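3.2 Setting up and looking after the cell

The Sturbridge cell is the one we know best, and we are very fond of it. Two arms hang over the far end of a long table, each with a black parallel gripper, and everything the arms handle sits on the table between them. A desk runs along one side for the teach pendants, the keyboard and whoever is on shift. In this section we set out how we prepare the cell, how we keep it in good order, and what we learned when a gripper finger had to be replaced partway through the study.

The work surface is brown kraft paper. We tried a painted board in our first weeks and gave up on it, as the glare changed with every cloud that went past the window. Paper is dull, cheap and a lovely even colour, and when it gets scuffed we pull it off and lay a fresh length. Maarten Van den Broek does most of the laying, and he has it down to 20 minutes including the tape.

Blue tape divides the paper into large cells. The lines do two jobs. They tell the person resetting the table which cell the objects belong in, and they give us something straight to check the camera view against. We do not measure the cells to the millimetre. Each new sheet is taped by hand against marks on the table frame, so the lines wander a little from one sheet to the next, and we found that training on several sheets made the placing policy noticeably steadier. This was a happy surprise!
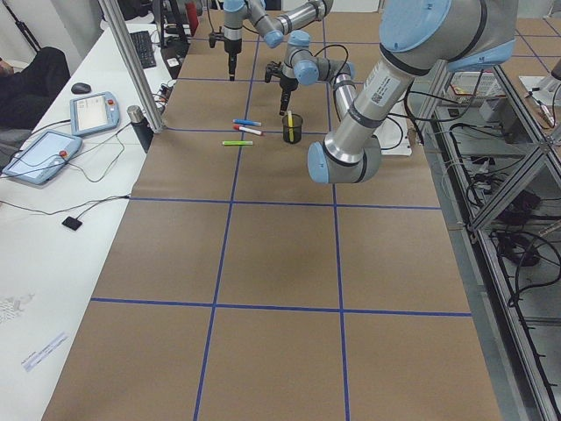

Figure 4. The Sturbridge cell with the marker task laid out in the far-centre cell: three loose markers beside the mesh pen cup, with a yellow marker in the cup. Both grippers point down toward the paper. Teach pendants are on the desk at left.

The marker task is our favourite for checking the health of the cell. Markers are light, they roll, and they punish a badly aligned finger straight away. A gripper that is slightly out of true will still pick up a block all day long, but it will pinch a marker near one edge and twist it on the way up. We therefore run a short marker check every morning before any recording, with the same routine on both arms. If either arm misses more than 2 picks, recording waits until we have looked at the fingers.

The check earned its keep in February. The miss rate on one arm crept up over several days, slowly enough that each operator blamed the lighting. Javier, our logging tool, keeps the commanded and measured finger gap for every grasp, and when we plotted the two together the gap was drifting wider with each session. One finger had worked loose at its mounting screw and worn its seat. We swapped the finger, cleaned the seat, put a drop of thread locker on the screw and ran the zeroing routine from the pendant. The whole repair was done on a Saturday morning, and the arm passed its check before lunch. We now go over the finger screws whenever the paper is changed, which ties two small jobs together and makes the second one hard to forget.

Cables are the other thing we watch. The loops between the links and the wrist need enough slack for the arm to reach down to the paper, but too much slack lets them swing into the space above the objects. After each change to the loops we drive the arm slowly through its full working range by pendant, with one person watching the cable and nothing else. Ollero, the planner, knows the shape of the links but has no model of the cables at all, so this slow pass is the only protection they get. It is dull work and well worth doing.

With these habits in place the cell gave us 3529 usable recordings across 44 sessions. Sessions recorded before the finger repair were kept in the set, with a flag, and the results in Section 4 are reported with and without them. The Cendier cell, described next, uses the same morning check with a different table surface.

Contact: Sturbridge cell group, corresponding author Maarten Van den Broek | Copyright the authors | Back to top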